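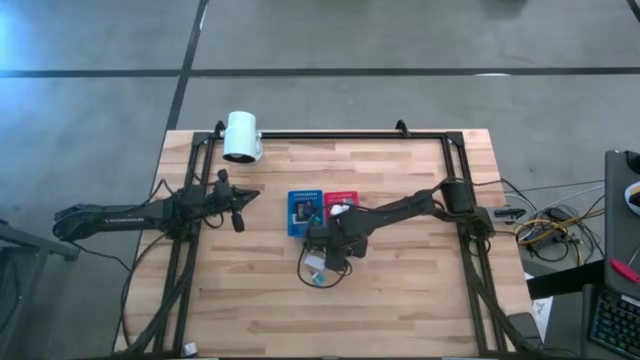
*Butcher-block worktable with a lamp mounted on the frame.*

**Restricted gifts and the repair queue at Tillow**

By Waqas Tarar

Tillow repairs owner-occupied houses in and near Drirnport. The work is mostly roofs, water heaters, electrical panels, entry ramps and bathroom floors. It is paid for by individual donations, two local foundations and a city contract. Last year it closed 432 repair jobs. Hortensia Grajales has run its finance office for six years, and I asked her to go through how a donation gets from the mail or the web form to a particular invoice. We met at her desk at 8 a.m., before the intake line opens.

I started with the word "restricted," which appears in Tillow's annual report more often than any other accounting term.

"A gift is restricted if the donor said what it was for and we accepted it on those terms," Grajales said. "It can be a purpose, or a period of time, or both. If somebody writes 'roofs' on the memo line of a check, I treat that as a purpose until I've talked to them. If they write 'great work,' it's unrestricted."

The memo line causes a fair amount of work. Checks with an unclear note go into a holding code in Brilach, the donor database, and stay there until someone has called or written to the donor. The deposit still goes to the bank the same day. Only the coding waits. Grajales said most donors, once asked, choose to let the gift be used wherever it's needed, but a note of the call goes on the record either way, with the date and the initials of whoever made it.

"I want the reply in writing if the gift is $1,000 or more. Under that, a note of the call is fine."

The web form used to have a free text box labeled "comments." Donors typed instructions in it. The box was never mapped to a field in Brilach, so the instructions were sent to a general inbox and read when someone had time. Grajales found this in her first spring there, while preparing for the audit. She went back through the inbox and matched 607 comments to gifts by hand.

"Most were thank-you notes, or somebody's mother's name. Thirty-one had an instruction in them. We had spent the money in line with the instruction in nearly every case, by luck, and for the remaining ones I moved the charge to another source and wrote to the donor."

The form now has a drop-down with four choices: wherever needed, roofs, accessibility, and heating and hot water. There is a separate box for dedications. A donor who wants something else is given a phone number.

I asked why the list was so short. Other repair programs I've written about offer a dozen or more categories, down to single neighborhoods.

"Each one is a bucket I have to fill and empty," she said. "If a bucket has $90 in it and the cheapest job in that category is $2,400, the $90 sits. You can pool it with other money, and we do, but now that job has five sources on it and five lines to report. We had a category for windows. It took in very little, and our window jobs were being paid out of the city contract anyway. It took us fourteen months to spend it down."

The city contract is the largest single source and the strictest. It pays after the work is finished, on submission of a packet: proof of ownership, proof of income, before and after inspection forms, the contractor's invoice and a signed completion form. It does not pay for anything done before the income check is dated. It will not cover a deductible or a permit penalty. It covers up to a fixed amount per house, and whatever is over that has to come from somewhere else.

Zixuan Hou handles the packets. She joined us for part of the conversation with a printed copy of one, which ran to 38 pages for a water heater.

"The dates have to go in order," Hou said. "Application, income, inspection, contract, permit, start, finish, final inspection. If the permit is dated after the start, they send it back. You can't fix that one. The job happened how it happened."

A returned packet that can't be corrected becomes a cost to Tillow's unrestricted fund. Hou keeps a sheet of these. Last year there were seven. Four were permit dates, two were houses where the title was still in a deceased parent's name, and one was an income form signed by the wrong adult in the household.

The title problem comes up often enough that intake now asks about it on the first call. Where a title isn't clear, the household is referred to a legal aid clinic, and the job is held open without a place in the queue being lost. Until then, only donated money can be used on the house. Grajales keeps a portion of the unrestricted fund aside for this, with a limit per household.

"No heat in January doesn't wait for probate," she said.

The timing of reimbursement is what most shapes the cash position. Contractors are paid within 30 days. The city pays in 60 to 90. Tillow carries the difference, which in a busy quarter is larger than its monthly payroll. There is a line of credit at the bank, but Grajales prefers to use unrestricted reserves first and to draw on the line only if reserves fall under two months of operating cost. She has drawn on it twice.

I asked whether restricted donations are ever used to cover that gap and then replaced.

"No. People do that. It's all one bank account, so the cash is physically there, and it's easy to tell yourself it's a loan from one fund to another. I run the restricted balance against the cash balance every month. If cash is lower than restricted, we have spent somebody's roof money on something else, whatever the ledger says." She said this had not occurred since she started the monthly check, and that she could not speak to the period before it.

In-kind gifts are recorded separately. Stanciu, a building supply yard on the east side of Drirnport, gives Tillow overstock and returned items: doors, faucets, boxes of tile, partial bundles of shingles. Rigoberto Sánchez, who runs Tillow's warehouse, receives them and decides on the spot what to take.

"I turn down a lot," Sánchez told me by phone. "Odd size doors, I don't take. Tile I take if there's enough for a bathroom floor. One box of tile is no good to me. I had roughly 300 square feet of one gray tile come in together, and that was five bathrooms."

For Tillow's books, the goods are valued at what it would have to pay for them in the condition they arrived in. The acknowledgment to the donor is a different document. It describes the goods and the date, and says whether anything was given in return. It gives no value.

"That's on the donor and their tax preparer," Grajales said. "We get calls every March asking us to put a number in the letter. We don't. We'll resend the letter as many times as they like."

Cash donors get a receipt by email within a day and a single statement in January covering the year. The statement lists each gift, the date it was received and the purpose code. Printing the purpose code was her addition. It lets the donor catch an error while the records are still easy to change, and a few do each year. Gifts mailed in late December are recorded in Brilach with the postmark date as well as the deposit date, and the envelopes are kept with the batch. Online gifts take the date the card was charged.

Recurring donors make up a little under a third of individual giving. Cards expire or get replaced, and a failed charge is retried twice. After that a person calls. Jhair Chávez, who does the calling, said he tries for early evening and leaves one message at most.

"I tell them the card didn't go through and here's how to update it if you'd like to," Chávez said. "Some of them meant to stop and didn't know how. Then I stop it for them, right then, and send the confirmation."

The purpose of a recurring gift can be changed at any time, but only for charges after the change. Grajales gets asked to move earlier gifts from one purpose to another, usually after a donor has read about a particular job in the newsletter. If the money is unspent, she'll do it with a written request. If it's been spent, she sends the donor a note saying which type of work it paid for.

She does not match single gifts to single addresses. The database could do it - there is a field - but she leaves it blank, for the privacy of the households and also for a practical reason. A roof job may be charged first to the city, then trimmed after inspection, then topped up from the roof fund, then adjusted again when the contractor credits back unused material. An address given to a donor in May might have no donated money on it by the end of the year.

The audit is in the fall. The auditors select a sample of gifts and follow each one forward, and a sample of invoices and follow each one back. Last year's sample had one exception, a gift coded to accessibility that the donor had marked for heating. The correction took two journal lines. Grajales has asked for a larger sample this time, at Tillow's expense, after the change to the web form's drop-down.

What she would change next is the release step, the point at which restricted money is moved over to match the cost it paid for. At present it's done once a month, by hand, from Hou's list of completed jobs. Jobs finished in the last few days of the month are sometimes missed and picked up in the next one, so the restricted balance on the monthly report reads a little high. She puts a footnote on the report giving the amount. Brilach can do releases automatically when a job is marked complete, but it does so at the estimated cost, and the final invoice is usually different.

"So I'd be reversing half of them," she said. "I'd like it to wait for the invoice. I've put in the request."

The intake line opened at nine, and Hou went back to the water heater packet, which was missing a signature on page 22.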